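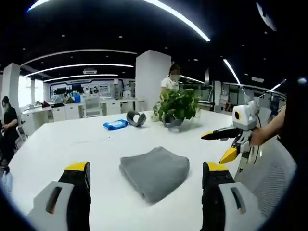
How do you get a picky grown-up to try new foods?

Posted by Ayman El-Sayed

Hi everyone, I've been reading here for ages and finally have something to ask. My husband is 38 years old and eats, by my generous count, the same five suppers over and over: plain chicken, buttered noodles, a baked potato, cheese pizza, and a hamburger with nothing on it (not even ketchup!). I knew this when I married him and I love him dearly, but I grew up in a house where there was always something bubbling away with cumin and garlic in it, and I miss cooking that way.

We've been invited to the big potluck supper over in Ruvthorpe in May, and the neighbors hosting it cook all kinds of wonderful things. Last time he filled up on dinner rolls and I could tell our hostess noticed. I don't want to trick him or nag him, his mother tried both and he still talks about the night he sat in front of a plate of cold lima beans until bedtime. Is there a gentle way to go about this? Texture seems to bother him more than taste, if that helps. Anything mushy is out.

Fondetti

Oh, I feel for you both! I was your husband until my late twenties, and what finally worked for me was starting from things I already liked and changing one small piece. If he eats plain chicken, try it next time with a little lemon and a pinch of paprika, and put it on the table without any announcement. Once that feels normal, do the same chicken with a yogurt sauce on the side in its own little bowl, so he can dip or not dip.
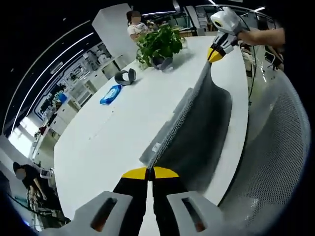 Since he minds mushy things, I would roast every vegetable you serve him. Carrots or cauliflower at 425 with plenty of oil, spread out so they aren't touching, and leave them in until the edges are good and brown. I thought I hated cauliflower for 24 years and it was only ever the boiled kind I hated. Green beans are nice that way too, and they come out nothing like lima beans, poor man.

For the potluck, bring one dish he's happy with and let him have a big helping of it. Then he can take a spoonful of something else if he's in the mood. And please don't watch him while he chews! My aunt used to do that and I can still feel her eyes on me.

Warura

He's an adult, let him eat his rolls.

Bosman

I mostly agree with Fondetti, but I'd add that it helped my wife to do some of the cooking herself. She wouldn't touch an onion until she'd fried a pan of them and smelled them going brown. We picked 2 new recipes a month, she chose one and I chose the other, and if it was awful we had grilled cheese and no hard feelings. Maybe start with a crispy falafel, as there's nothing mushy about it if you get the oil hot enough. Let us know how the supper goes, and what you end up bringing!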